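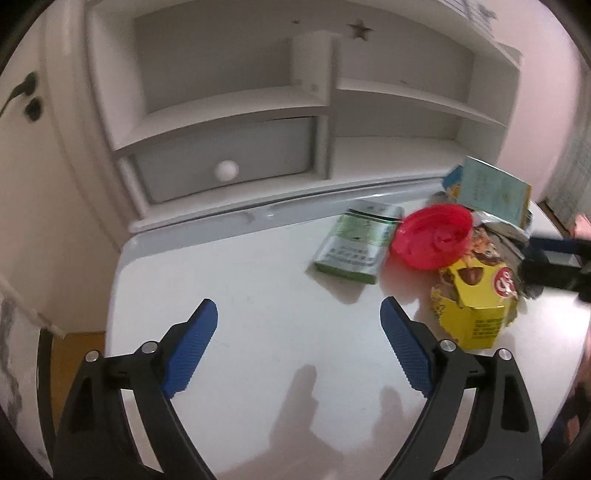

How often do you need to clear a desk to keep it usable? Once a day, for the few minutes before you stop for the evening, and then a proper go at it every couple of months.

That's my view anyway, after a good many years of working from the spare room, and I thought I'd write it all out in a thread while the kettle's on, as a few of you asked after my last moan about the state of the place (you were all very kind about it, thank you).

**2/** First thing, and I do wish I'd started doing this sooner: push everything to one side. Don't sort, don't put away, don't stop to read the post. Just slide the lot over to the right (or the left, if that's your way) and give yourself one good bare stretch of desk to look at.

**3/** Mine's a white glossy one with a raised grey rim along the back, and it's lovely when it's clean, but goodness, it does show everything. Every mug ring, every bit of fluff, every crumb of toast. The rim is a blessing for pens, mind you. My old desk had no edge at all and I spent half my life on my knees behind it.

**4/** For wiping down I use a damp cloth with the tiniest drop of washing-up liquid, then a dry one straight after. I did try a spray called Rasia that my sister swears by and it left smears I could see from the landing. She says I used too much. She's probably right!

**5/** The curved corner at the back is where the dust likes to settle. I wrap the cloth round a finger and run it along the inside of the rim, slowly, and it always comes away greyer than I'd like.

**6/** Now the pile. I pick up one thing at a time and it has to go somewhere before I touch the next. Pocket things go in the dish by the front door, paper goes in the tray, and anything that belongs to another room goes in a basket on the stairs (which is a whole other thread, believe me).

**7/** Murdo Carnegie asked me last week what on earth I keep on the shelves if the desk's meant to be clear. Well, Murdo, the things I reach for every day go on the low shelf and everything else goes up. The stapler is up. I use it twice a year, usually in December, for the carol sheets.

**8/** If you're choosing a desk with shelves behind it, do sit at it in the shop first. We very nearly bought one called the Skeltar and I'd have cracked my head on it every time I leant forward. The chap in Moffat let me sit there for ages with my coat on, pretending to type.

**9/** Glare is the other thing with a shiny top. When the light's strong you can get a great white patch on one side, and I can't read a thing next to it. I've got a big felt mat, 38 by 37 inches, that I trimmed down with the kitchen scissors. Not my neatest work, but it does the job and it's warmer on the wrists.

**10/** Somebody wanted to know about drawers. I've only the one here and I don't want more, as I only ever filled them with dead batteries and takeaway menus.

**11/** Right, kettle's boiled. Will do the basket on the stairs another evening if anyone wants it, and I still owe Fiona the name of that cloth.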